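Fingers

3 comments · 15 shares

Eleven-ten at night and the Werance people wanted a number by morning. One number. Keep the old fingers or buy the new ones.

Tassanee Petchrat had the lab to herself. Coat on, because the heat went off with the hall lights. Sandwich in the pocket. Half of it anyway.

The deal was simple on paper. Dotell sold the long finger, the one they'd used since January. Kocsis sold the short one, stiffer, cost more, came with a booklet she had lost. Same job for each. Pick up a block, bring it to the middle, pass it across, put it in the bin. 100 passes with one set, 100 with the other. Write down the drops. Go home.

She was on the second 100 and her handwriting had gone to pieces.

"Again," she said. Not to anyone. The controller didn't listen to voices, it listened to the space bar.

Space bar.

The arms came down off their mounts the way they always did, a little late on the left. She'd written that up twice. Grirkavano wrote back both times, very polite, and said it was within tolerence. Whose tolerance, she wanted to know. 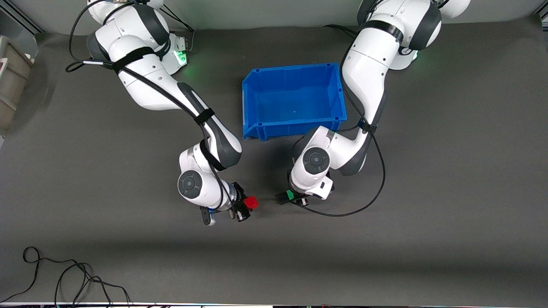

The handover was where everything went wrong, every time, with every finger she had ever bolted on. Picking up was easy. Dropping in a bin was easy, a raccoon could do it. But two hands meeting low over a table with a thing in each of them — that was manners. Who goes first. Red on one side, green on the other, hardly a gap between, the blue bin waiting behind them with nothing in it yet. She held her breath and then got annoyed with herself for holding it.

Her mother used to pass plates like that. Wouldn't let go until you looked at her. You'd be tugging on a plate of fish and she'd be tugging back, and then you looked up and it was yours.

Tassanee wrote: both stopped, 2 sec, no drop.

Crossed out 2 sec. Hadn't timed it.

The phone went. Her boss, from the airport, you could hear the carts.

"So which is it?"

"I'm not done."

"Ballpark."

"I've got 11 to go."

"But you've got a feeling."

She did have a feeling. The feeling was that the short fingers were better and that she hated them. They shut hard. The long ones kind of felt around first, you could see them give, and yes they dropped more, three just in the first hour. But when they held a thing they held it like they'd thought about it.

You can't put that in a spreadsheet. She'd tried once. There was a column called Notes and somebody had hid it.

"I'll send it when it's done," she said.

"Werance only wants the one number."

"I know what they want."

She hung up and pulled the wrist camera over to the big screen. It was easier to be fair from in there. No arms, no lab, no coat. Just the fingers and whatever they had. 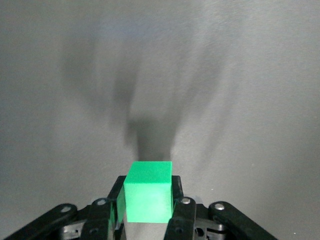 Green block, wrist view. Her note beside it says only "square. good."

She looked at it longer than the job needed. The shadow of the whole hand was spread out on the gray behind it, big and soft, much bigger than the hand. The block sat up straight in the middle of all that black plastic.

OK. Fine. It was a good grip.

Space bar. Space bar. She ate the sandwich standing up. One slip, she marked it. Space bar.

When the last one was in she added up both columns, then added them again from the bottom because she didn't trust herself this late. Short fingers. Not even close. She typed the number into the email and sat there with her hand over the key.

Then she went back to the spreadsheet, found the hidden column, unhid it, and on the first line put: ask me about the long ones before you throw them out.

Attached it. Sent. Went to look for her other glove.

15 shares · Leave a comment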